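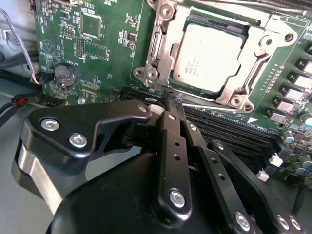

Giving the Old Desktop One More Year

February 27, 2020 | by the author of Posance
2 min read

So I've had the same desktop since college and I keep saying this is the year I replace it. Then I price out a new one, get cranky, and close the tab. Same thing again this month!

What I did instead was spend a whole evening cleaning up files. I had over 4000 photos in a folder called "sort later" (you have one too, don't lie) and 117 of them were the same blurry shot of a lake from our trip to Clornolholm. I kept two. The rest went in the trash and I felt about ten pounds lighter.

Then I got brave and uninstalled things. Twelve programs, gone, including a recipe organizer I opened exactly once to type in my chili. I did copy the chili out first. It needs more cumin than I wrote down, by the way.

Startup still takes long enough to make toast, but I like toast, and the budget this spring is going to new tires and the dentist. I'll look at prices again in May, when I'm hoping things calm down a little.

If you've got a photo sorting system that you really stick with, leave me a comment, I need ideas. Mine is folders by year and then a big mess inside each year.

Contact | © 2020 Posance | Back to top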